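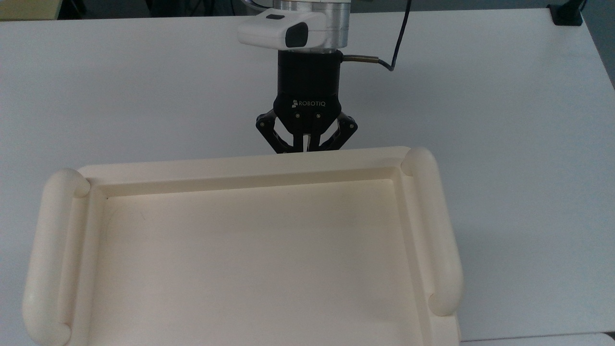 工单编号:311
提交人:Loubna Belkadi
处理人:Doaa Abou Zeid
地点:Dornthorpe 二楼分装间
物品:米白色长方形塑料托盘(大号),白色台面
优先级:普通
状态:已解决,留观
提交日期:2024年6月3日

问题描述(Loubna Belkadi)

分装间在用的大号塑料托盘放在白色台面上不平。按住左前角,右后角会翘起来,松手又落回去,有轻微的响声。往托盘里放小件时,圆的东西会自己往一边滚。空盘的时候最明显,装满以后好一些,但没有完全消失。

另外托盘底部在台面上容易打滑,伸手取东西时胳膊碰一下盘沿,整个盘子就会挪位置。

这只托盘是三月份从 Inwood 那批货里领的,货号 3,703。同批的另外几只在楼下,我没有试过。

已经自己试过的:
1. 把托盘转了半圈,翘的还是同一个角。
2. 换到台面另一头,一样。
3. 用湿布擦过台面,晾干后再放,打滑略有改善,晃动没有变化。

请看一下是托盘的问题还是台面的问题。如果是托盘,能不能换一只。

处理记录一(Doaa Abou Zeid)

收到。从转半圈后翘角不变来看,多半是托盘本身变形,台面的可能性小一些,不过还是两边都查。

请先补充几点:托盘平时怎么洗,用多热的水;洗完以后怎么放;上面有没有压过重物。

回复(Loubna Belkadi)

以前是手洗,温水加普通洗洁精。四月以后改成和其他盒子一起进楼下的洗涤机,用的哪一档我不清楚,洗的人说是默认档。出来以后斜靠在架子上晾,一般晾一夜。上面没有压过重物,但架子上挤的时候,盘子会被别的东西顶着。

处理记录二(Doaa Abou Zeid)

到现场检查,结果如下。

台面:用铝合金直尺横向、纵向、对角各量一遍,尺下没有看到明显透光。水平尺放在中间和四角,气泡都在线内。四条桌腿都着地,推桌子不晃。台面没有问题。

托盘:倒扣在台面上,右后角处可以塞进一张名片,其余三个角塞不进去。盘沿没有裂纹,盘底没有鼓包,属于轻度扭曲。

对照:从楼下拿了一只同货号、没有进过洗涤机的托盘,放在同一位置,四角按下去都不动。

打滑:台面上摸得到一层薄薄的残留,像是清洁剂没有擦净。问过之后得知,分装间用的是 Drovow 台面清洁液,一直没有稀释,喷完直接用干布抹开。托盘底面很光滑,遇到这层残留就容易滑。

处理记录三(Doaa Abou Zeid)

洗涤机默认档带高温烘干。托盘的标签上写着手洗或低温洗,不要烘干。再加上趁热斜靠着晾,一个角长时间受力,应该就是这样变形的。这一点没有做试验验证,先按这个原因处理。

处理步骤:
1. 变形的托盘用温水泡了二十分钟,倒扣在平面上,铺一块布,均匀压上几本厚册子,放了一夜。
2. 第二天取下来再量,右后角还有一点缝,名片塞进去比较紧,按下去仍能感觉到轻微晃动。没有完全恢复。
3. 台面用清水擦两遍,再用干布擦干。残留去掉以后,空盘轻推不再滑动,用力推还是会动。
4. 在托盘下面垫了一块 Hegazy 薄硅胶垫,裁得比盘底小一圈,从上面看不到垫子边。垫上以后晃动基本没有了,碰盘沿也不移位。

没有用更热的水再压一次,怕变形更厉害。

回复(Loubna Belkadi)

今天用了一上午,稳,圆的小件也不往边上滚了。有一个问题,垫子要不要每天拿起来洗?另外这只盘子以后还换不换?

处理记录四(Doaa Abou Zeid)

垫子不用每天洗,一周掀开一次,两面擦干净,等干透再放回去。下面积水的话会吸在台面上,取的时候从一个角慢慢揭。

托盘先不换。库房里同货号的备用托盘只剩一只,留给楼下。这只贴了标签,写明“仅限垫垫子使用”。下次订货时一起补,已经记在采购单上,单号 133。

以后的注意事项:
托盘一律手洗,不进洗涤机。
洗完平放晾干,不要斜靠,不要叠在还热的盒子上。
Drovow 清洁液按瓶身说明兑水,擦完再过一遍清水。
再发现哪个角翘起来,先倒扣着试一下,把结果写在工单里。

注意事项已打印,贴在水池右边。楼下的几只托盘也都放平试过,没有发现问题。

补充(Loubna Belkadi)

和洗涤间说过了,托盘现在单独放在一个筐里,手洗。标签沾水后有一角卷起来,我用透明胶重新贴了一遍。

处理记录五(Doaa Abou Zeid)

知道了。工单转为留观,新托盘到货以后由我送到分装间,旧的收回,届时关闭本单。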